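Home | Notebook | Rooms | Stores | Archive

Jarnwood House – Workroom Notebook
August 7, 2023
Entry 13: bedroom textiles and bed-top items

The purpose of this entry is to record the state of the bed in the Gronow room and the work still outstanding. The large floral quilt is retained as the base layer. Its pink and red roses remain suitable for the room, and no replacement will be sought before February. The lighter strawberry sheet is laid over the centre of it, and the small articles are to be kept on the sheet so that they do not mark the quilt.

The articles at present are the tissue box, the dark grey textile and the orange lidded cup. The yellow Pikachu plush stays at the middle of the bed, behind them.

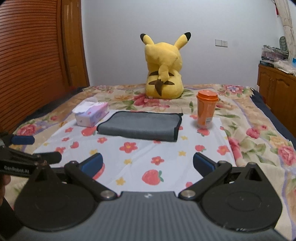 Dark grey piece

It is entered in the Perkiditz list under item 578 as a soft furnishing, without further detail. Colleagues are asked to amend the line once the care label has been read. The black edging should be examined before laundering, and the piece should then be dried flat. Slight wrinkling of the surface is acceptable and need not be pressed out.

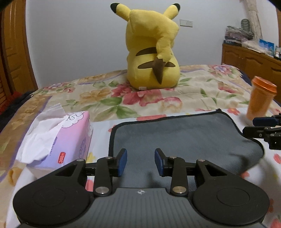

The Plevetti wash programme is to be used at 400 revolutions, with the sheet in a separate load. The strawberry print has been through nine washes according to the linen book, and a cooler setting is advised from now on.

The plush is to be surface cleaned only, with a damp cloth. Particular care is needed at the black ear tips and along the tail seam.

Outstanding: shelf space in the wooden wardrobe for the spare quilt – measurements to follow in the next entry.

9 comments | 13 shares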